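Ticket: Memanport-Import bricht ab, Blitzbelichtung in Metadaten falsch
Erstellt von: Mircea Lungu
Bearbeitung: Monique Lacroix
Status: offen
Datum: 16. April 2021

Guten Tag,

ich arbeite mit dem Funkauslöser Idero und zwei Blitzgeräten Pukano. Die Bilder übertrage ich mit Memanport auf den Rechner. Seit der letzten Aktualisierung habe ich zwei Probleme, und ich weiß nicht, ob sie zusammengehören.

Erstens: Der Import bleibt nach 14 Dateien stehen. Es kommt keine Fehlermeldung, nur der Balken bewegt sich nicht mehr. Ein Auftrag hat bei mir normalerweise fast 400 Dateien, ich kann also nicht jedes Mal von Hand weitermachen.

Zweitens: In den Metadaten steht bei jeder Aufnahme »Blitz nicht ausgelöst«. Der Blitz hat aber ausgelöst, ich stand daneben.

Ich habe schon gemacht:
Kabel gewechselt, kein Unterschied.
Speicherkarte in der Kamera neu formatiert, kein Unterschied.
Programm deinstalliert und wieder installiert. Danach lief der Import einmal bis zum Ende, beim zweiten Mal stand er wieder.

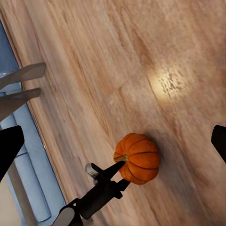 Anhang 1: kleiner Kürbis auf Holztisch

Antwort von Monique Lacroix:

Guten Tag Herr Lungu, danke für die genaue Meldung. Bitte teilen Sie uns noch mit, welche Firmware auf dem Idero installiert ist, und ob der Ordner »Talpur-Profile« auf Ihrem Rechner existiert. Bitte den Ordner noch nicht löschen.

Antwort von Mircea Lungu:

Auf dem Idero steht Version 5. Den Ordner Talpur-Profile gibt es, er enthält sechs Dateien. Eine davon lässt sich nicht öffnen. Ich habe nichts gelöscht.

Antwort von Monique Lacroix:

Die beschädigte Datei ist sehr wahrscheinlich der Grund für den Stillstand. Verschieben Sie sie bitte auf den Desktop und starten Sie Memanport neu. Für den Blitzeintrag habe ich Herrn Hervieu aus der Entwicklung gefragt, er prüft es mit demselben Auslöser.

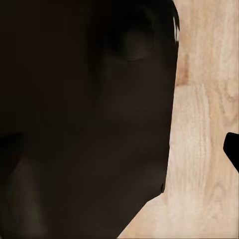
Der Import läuft jetzt durch, vielen Dank dafür. Ich habe ihn dreimal wiederholt, mit Kabel und mit Kartenleser. Der Blitzeintrag ist leider immer noch falsch, auch wenn ich nur einen Pukano anschließe. Mir ist außerdem aufgefallen, dass die Vorschau in Memanport dunkle Bilder viel zu stark aufhellt. Bei einer Fläche wie dem dunkelbraunen, fast schwarzen Gegenstand in Anhang 2 wird daraus ein Grau, und die runde Vertiefung kann man kaum mehr erkennen. In einem anderen Programm sieht dieselbe Datei richtig aus. Soll ich dafür ein neues Ticket aufmachen?

Antwort von Thierry Hervieu:

Den falschen Blitzeintrag konnte ich nachstellen. Er tritt nur auf, wenn der Idero im Gruppenmodus ist. Stellen Sie ihn bis zur Korrektur im Mai bitte auf Einzelmodus. Für die Vorschau bitte ein eigenes Ticket, mit Angabe des Farbprofils.

Antwort von Mircea Lungu:

Im Einzelmodus stimmt der Eintrag. Das neue Ticket schreibe ich heute Abend. Dieses hier bitte noch offen lassen, bis die Korrektur da ist.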